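Teaching the robot to take out the trash, one wrist at a time

13 Jul 2022

I went to Dellon on a morning when I should have been doing my taxes extension, so take my mood into account.
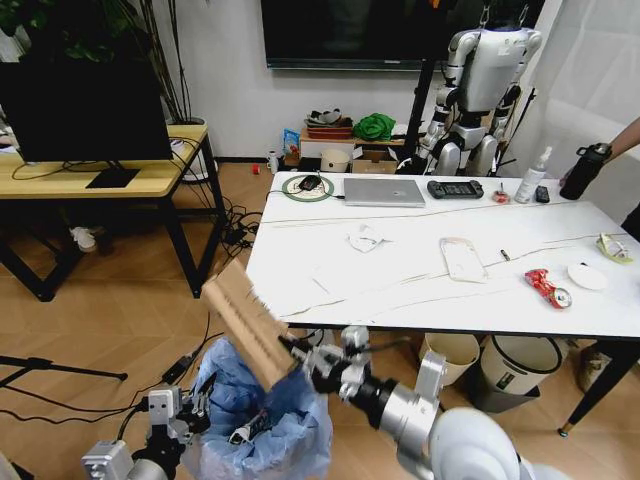

The pitch from Grukora, and I've now heard it in two different rooms, goes like this. You don't program the robot anymore. You show it. A person puts on a headset and a pair of gloves, moves their own arms, and the robot's arms copy them. Do that enough times with enough junk and a clever piece of software called Mamo works out what "clear the table" means. Then the person takes the headset off and goes to lunch.

I've got no quarrel with the first half. The copying works, and it's a strange thing to stand next to. The operator reaches, the arm reaches. The operator hesitates over a bit of cardboard and the arm hesitates too, in the same slightly embarrassed way. I asked how long it took to get good at driving the thing and was told most people need two weeks before their recordings are worth keeping. That's longer than it took me to learn to drive a forklift, and I was a terrible student.

My trouble is with the second half, and I had the same trouble in February when they showed a slide saying they had 3,000 recordings of tidying up. I'm sure they do. But I'd like to know how many of them are the same five or six kinds of trash on the same table over the same floor. A soda can that's been crushed is a different shape every time. A tissue is a different shape every time. Cardboard is fine, cardboard holds still and lets you grab it. I'd bet good money that cardboard makes their numbers look better than they should.

And then there's the part where you have to know what trash is. A white lid on a table: is that garbage, or did it come off something a person wants to close later? What about a phone case? I know the answer in my own kitchen, and I get it wrong in my sister's. The operator knows because the operator is a person who has lived in houses. Mamo knows only that in the recordings, hands went to some things and left others alone. I asked about this and got a reply about "more diverse data," and I wrote it down, and looking at my notes now I see I underlined it three times and added a question mark.

I also asked what happens when the operator makes a mistake, drops something, goes back for it. Do they throw that recording out? Mostly yes, they said. Which seems backward to me. I spend half my life picking up what I dropped. If you only ever show a student the clean version, the student has no idea what to do with its hands when it goes wrong – and it will go wrong.

To be fair to them, they let me ask all this and didn't hurry me out. The people doing the driving were more doubtful than the people doing the talking, and I liked them for it. One said her shoulders hurt by midday.

They want me back for Burkurine, their name for the test where the headset stays on the hook and the robot does a room by itself. I said I'd come if I could bring my own bag of garbage. They're checking.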